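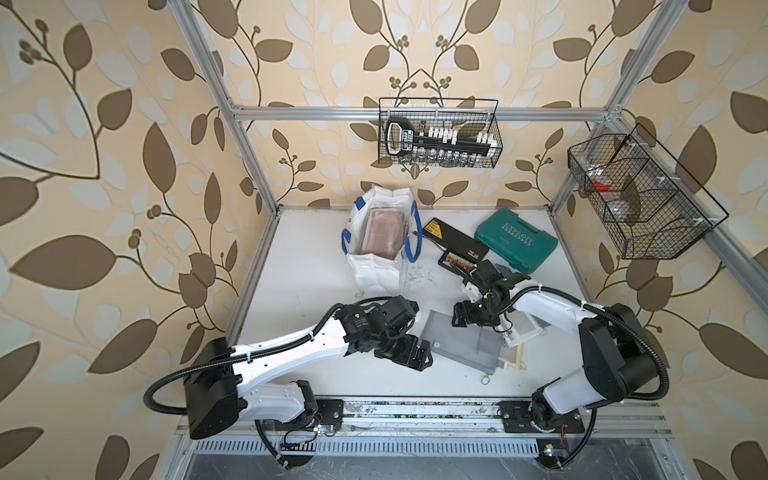

Arnon Vaccine Carrier, 4-pack model

Outreach teams asked us for a carrier that one person can manage on foot all day, and we are so pleased with how this one came out! The Arnon holds four ice packs around a center well, with a foam lid that keeps the open vials upright while you work. It was made for house-to-house polio and measles rounds, where the lid gets opened again and again and the last child of the day needs a dose as cold as the first.

Inside, the well takes standard 10- or 20-dose vials in their trays or standing free. Keep the diluent in the same well so it goes in at the same temperature. The latch works with one hand — a small thing, but after 40 houses you notice it.

What comes in the box
Carrier body with lid and foam pad
4 refillable ice packs
Shoulder strap with wide pad
2 spare lid seals
Card thermometer

Cold life is 40 hours with the lid closed. For a normal day of opening and closing, plan on 12 hours and carry a second set of packs if the route is long. Condition the packs before loading: leave them out of the freezer until you can hear water move when you shake one. Please don't skip this with freeze-sensitive vaccines such as pentavalent or tetanus.
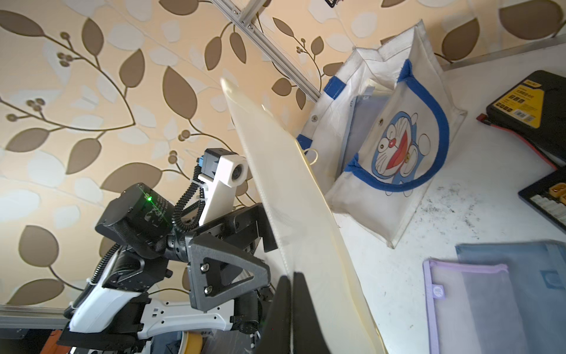
Translucent plastic sheet, held at its lower end.

Cleaning
Wash with mild soap and water, wipe the seal, and store with the lid open. No bleach on the foam pad, it goes crumbly. The body can take a good scrub.

Colors: blue or white. The white shows dirt sooner but stays a bit cooler in full sun, and the Segura district teams love it for the January rounds.

Ordering
Single carriers ship from our Sasville store. Cartons of 12 come straight from Stasorent, who also stock the seals, straps and replacement packs. Older Arnon straps fit this model, but older lids do not — the hinge is wider now.

Page updated 10 Sep 2019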